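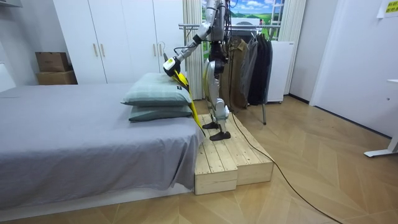 Bedroom station, yellow cloth in the gripper, right of the pillows.

Bandance equipment planning: gallery two, the bedroom station

This gallery goes with the purchase plan for the Bandance garment handling work, second phase. Gallery one covered the kitchen station and its budget has been closed. The notes below deal with what has to be bought, hired or built for the bedroom station before September, and what can wait. Prices are left out where a quote is still open. Anyone wanting the full schedule should ask for the Liao sheet, which lists every line with its lead time.

Platform. The stepped platform is pine, left unfinished, and was costed as joinery and not as equipment. This matters for the accounts: joinery comes out of the room budget and is written off in the year. A bought-in adjustable plinth was priced by Dullell at 11 weeks' lead time, plus delivery to an upper floor. The plan keeps timber for phase two. If the working height has to change between tasks, the plinth goes back on the list for phase three.

Floor loading. Check this before signing for anything. The supplier's figure for the robot will be the bare machine. Add the platform, any charger or supply unit that stands in the room, and one person. The planning allowance for the station is 390 kg, spread over the platform footprint. Most rooms will take it, but the building owner will want it in writing, and a reply can take longer than the order.

Cable. The budget line reads "cable, ties, protection" and was set at £95 per station. That is enough for one run along the floor with a spare. It does not cover ceiling routing. A ceiling rail with a sliding carrier was quoted by Tulo at £400 fitted, and the same rail can be moved to another room if the fixings are ordered separately. Recommended for any station which will run for more than one term. Order the rail and the spare fixings together, as the second delivery charge is nearly the price of the fixings.

Grippers. Allow one spare pair of fingers per gripper. Fabric work is light on motors and hard on finger surfaces, and smooth pads that hold a box well can let a thin sleeve slide. Finger sets should be bought from the gripper maker in the first order. Third-party sets were looked at and dropped, mainly over the fixing pattern.

Room contents. Bed, bedding, pillows, clothes rack, hangers and garments all sit under one heading, "furnishing". Buy these in ordinary shops. Keep receipts with the model name of the rack and the hangers, so that a replacement has the same rail height and the same hook. Duplicate garments should be bought on the same day as the originals. Colours go out of stock quickly and a near match causes arguments later about whether two sets of results can be compared. 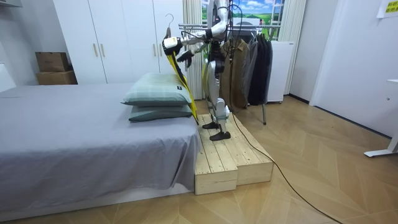
Tulo wrote back on the draft to say that the hanger line was too low. Their view was that dark metal hangers with a plain hook should be bought by the box, and that a bent hook ought to be treated as a used part and thrown away, never straightened. They also asked for the rack to be fixed to the wall or weighted at the feet, and for that cost to go under safety so it could not be trimmed with the furnishing.

Both points have been accepted. The hanger line now covers a full box per station and the rack fixing has moved to safety.

Hire or buy. Hire was considered for the robot only. Over a single term it is the cheaper route, provided the contract includes call-out. Over two terms the figures are close, and the hire contract offered to Bandance did not allow changes to the hands. For garment work that rules it out. The plan is therefore to buy, with support paid yearly and reviewed each September.

Staff time. One trained operator for each running session, plus half a day for setting up whenever the bed or rack has been moved. This is the line most often left off a first budget. It is larger than the cable, joinery and furnishing lines put together.

Still open:
Second quote for the ceiling rail
Written reply on floor loading
Insurance cover for visitors in the room while the machine is powered
Storage for the spare finger sets – a labelled drawer will do

Gallery three will cover the laundry station. The Liao sheet has the provisional lines for it already, marked in grey, and they should not be used for ordering.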